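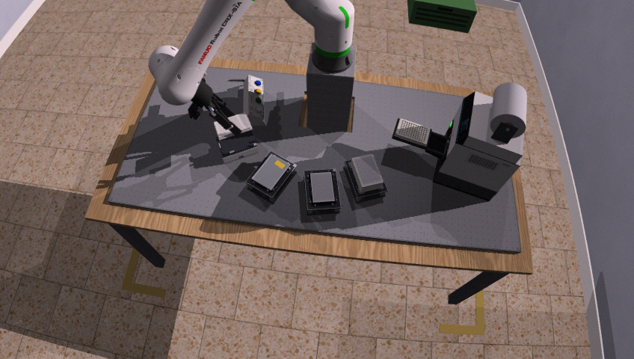 Sollow, 10/6/25 – The Kalby Ice Survey is delighted to share its new map of the Padilla Glacier, drawn from 842 satellite views and two long, chilly field seasons, the last of which wrapped up in August. Sediment samples from the valley now go to the Brelon laboratory, where bench work will keep our patient technicians company through the winter. The map shows that the ice front has drawn back almost 1000 meters, and we warmly invite schools and neighbors to come and see it, free of charge, for seven weeks at the Sollow visitor center.

Comments

icefan7: Is the map going online too?

mossybank: Lovely news – we'll bring the grandkids!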